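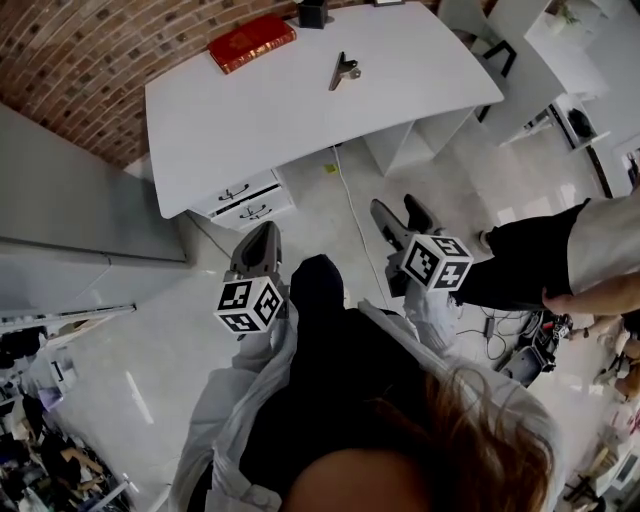
Photo: Gervásio Miranda

Desk reset, second pass. A thread on what stays on a work surface, what goes in the drawers, and what to do about the cable. 1/

The desk is white with a slightly curved front edge. Two drawers under the left end, dark curved handles, open leg space to the right. It was bought for the front edge. A straight edge puts a hard line across the forearms by mid-afternoon and this one doesn't, or does it less. 2/

Current contents of the top: one red book, one small black holder against the back, one binder clip in the middle. There's something dark past the holder at the far edge as well. I'm leaving that out of the tally until I've decided where it lives. 3/

The rule I use is reach frequency. Touched every hour, it can sit on the desk. Touched daily, upper drawer. Touched weekly, lower drawer. Anything less often leaves the desk entirely and goes to the shelving or the cabinet. 4/

The binder clip fails this test. It has no papers in it. A clip without papers belongs in the upper drawer with the other clips, and it keeps coming back out — I put one down when I take a stack apart and then file the stack without it. 5/

Fix for that: a shallow tray at the front of the upper drawer, open side toward the chair. Drop distance from the desktop is short enough that I use it. The previous tray was at the back of the drawer and I never did. 6/

The red book is the desk log. Glossy cover, so it wipes clean, and red so that it can be found under paper. It lies flat at the back left. Stood upright, it would need a bookend, and a bookend is another object. 7/

What goes in the log: date a thing arrived on the desk, date it left, where it went. Caroline Wanyama started the format at Tredia and I copied it with one column removed (hers tracked who had borrowed what, and I share this desk with no one). 8/

The log has 441 lines in it. Most of them are paper. Second most common is adapters and chargers, which is a category I would have guessed at far less. 9/

Drawer assignments, for those who asked last time.
Upper: clips, pens, tape, spare notes, ruler, small screwdriver.
Lower: paper, envelopes, the hole punch, a folder for things waiting on a signature. 10/

No dividers in the lower drawer. I tried 2 sets. Both were sized for cutlery and the hole punch fits neither. Flat stock stacked by size works better and costs nothing. 11/

Now the cable. It's thin and white, comes down behind the desk and wanders out across the pale grey floor. White on light gray is easy to miss with a chair wheel, and it collects dust along its whole length. 12/

Options considered: adhesive clips up the inside of the side panel, a tray screwed to the underside, or a floor cover. Screws are out because I want the desk resaleable. Floor cover is out because it makes a ridge exactly where the chair rolls. 13/

So adhesive clips. 5 of them, spaced evenly down the inside face of the panel, with the spare length coiled and tied at the top. Wipe the panel with alcohol first and give it ten minutes. The first set I put up on another desk fell off within a week and I hadn't wiped anything. 14/

The small yellow thing beside the cable is on the list too. Floor items get picked up before any other step. It's a dull rule and it prevents most of the re-cleaning. 15/

The area along the brick wall, beside and below the tall cabinet, is the actual problem. Bags, boxes, cables, assorted. It's where things go when the desk gets cleared, so each good desk day makes that corner slightly worse. 16/

Kheri Mosoti's method for a pile like this: sort by container first, contents second. All bags together, all boxes together, loose cables in one heap. Then open one container at a time, and close it before opening the next. 17/

I've budgeted 52 minutes for it. One box of cables took me most of an hour last April, so this may be optimistic. Cables get tested, labeled at both ends and tied. Any cable I can't name the device for goes to the e-waste bag. 18/

Labels: I use Minja tape, narrow width, black on white. Device name on one end, device name plus length on the other. Fold it over the cable as a flag; wrapped tight, it can't be read without turning the cable. 19/

The white open shelving at the back right has room. One rule there: one kind of thing per compartment, even when it's only a single item and looks wasteful. The lower shelf with the black rounded item on it already follows this. The compartments above it will get the sorted boxes. 20/

Adhiambo Mwakalinga asked whether I'd put doors on those units. No. With doors I stop seeing what's in there and buy duplicates. Dust is the cost, and a dry cloth every other week handles it. 21/

Cabinet top stays clear. It's a flat metal surface at a convenient height, so it fills up within days if one item is allowed to stay. Same problem as the desk, only harder to see from the chair. 22/

Order of work: floor, cable, desktop, drawers, corner, shelving. Log entries as I go. I'll post the line count and the size of the e-waste bag when the corner is finished. 23/23

Filed under: Workspace > Desks & Storage

31 comments · 64 shares

Contact · © Cultesis · Back to top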